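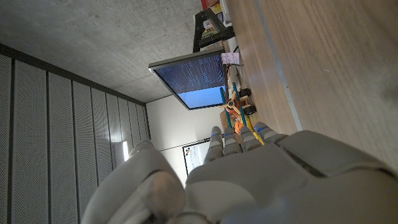

I have been learning to read old handwriting since September, and today I finished my first full parish book. I want to write down some things while I remember them. A thread.

The book is from Zavside, where the family of my grandmother lived. It has 407 pages. Baptisms first, then marriages, then burials, and at the end a list of debts for firewood which I did not expect to enjoy so much.

The first week I could read almost nothing. I knew the letters from a printed chart, but the priest did not know my chart. His e and his n are the same two small strokes. His h goes so far under the line that it touches the word below.

What helped me most was to stop reading words and start with the names of months. They repeat on every page, so you already know what must be there. From "September" alone I got eight letters. I copied them on a card and kept the card beside me.

Second advice, from Solveig Dahlgren, who taught our evening course: write the letters yourself, with the same order of strokes. I thought this was a waste of time. After two evenings of copying I could see where the pen was lifted, and many "strange" letters became two normal letters standing too close.

There was a change of priest in the middle of the book. The new one wrote large and clear and I was so happy. Then I noticed that he leaves out the names of the mothers in most entries. The first priest, with the terrible hand, never did.

I made a spreadsheet with 663 entries: date, child, parents, godparents, house number. Please put the house number in its own column from the beginning. I put it in the notes and had to move everything later, by hand, over three evenings.

House numbers are better than surnames in this village. The same family is written Jusina, Jussina and once Iusyna, but they are always in house 14. I found my great-grandmother this way. Her surname was spelled in a form I would never have searched.

She had a twin brother. In our family no person ever mentioned him. He is in the burials, eleven days after the baptism, one line, and the ink is a little thinner there. I closed the book for that day.

Somebody asked about abbreviations. In this book "fil." is son or daughter, "vid." is widow or widower, and a small cross next to a name was added later, when the person died. I do not know if it is the same in other places, so please check with your own archive.

Next I will try the Zidbridge letters, which Birger Engström lent me as copies. Over 300 sheets, private letters, no columns and no months to help me. The first one begins with two pages about a cow.

If you have a good way to tell long s from f in a fast hand, please write it under this post. I still get it wrong in every second line.

Contact | © 2021 | Back to top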